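Wernwood Robot Group, minutes of the meeting held 10/07/2021

I took the notes this time, so apologies for the handwriting I had to decode afterwards. Nine of us turned up, plus two sets of apologies. Last month's minutes were agreed once we'd fixed the spelling of Goel.

1. Fruit task, hand-held gripper

We're still on moving fruit to the plate, with a person holding the gripper and doing the job the way we want the arm to do it.

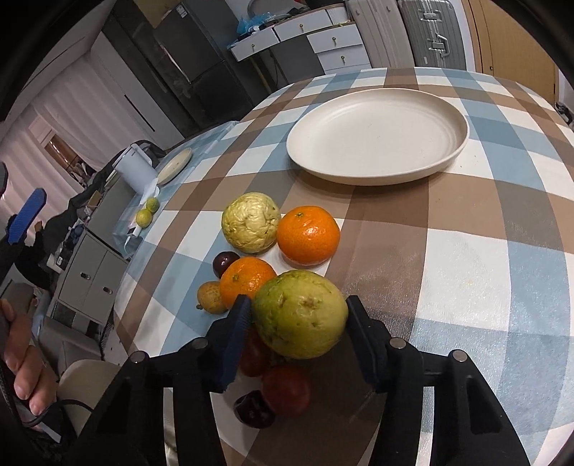
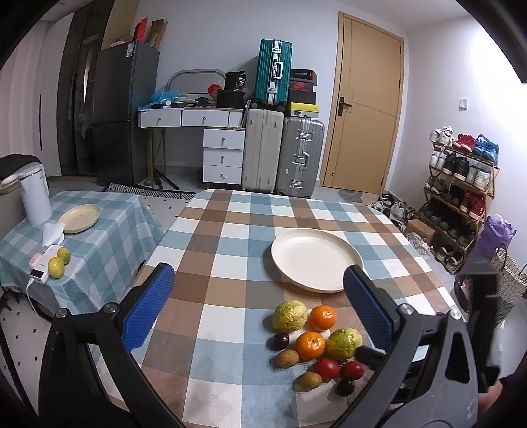 I reported that we now have 336 demonstrations saved in Lukis, and I'm really pleased with that! 31 of them need to come out, mostly my own, where I let go too early or wandered off with the gripper before the recording had stopped (sorry, all). There was a long chat about speed. I'd been going quite fast to get through more goes in an evening, but the copy the arm learns from that is jerky, so we agreed to slow down and pause for a moment before closing the fingers.

We also talked about small fruit. Most of us come at it from straight above and a couple of people come in from the side, and the mixture seems to be confusing things. Agreed: from above for now, and we'll try the side approach as its own batch.

2. Remote control

The Clileck handset was passed round again. Opinion was split, to put it politely. I like it for big movements but I can't judge depth with it at all, and I kept stopping short. It does let you sit down, which got a lot of support. We'll record six goes each with the handset before deciding whether to carry on.

3. Goel arm

Wrist joint still clicking. I've written to the supplier and had no answer, will chase.

Actions
Me: take out the bad recordings, chase the supplier
Everyone: handset goes, saved to Lukis under your own initials please
Still wanted: a longer charging lead

Next meeting is at the end of July, usual time.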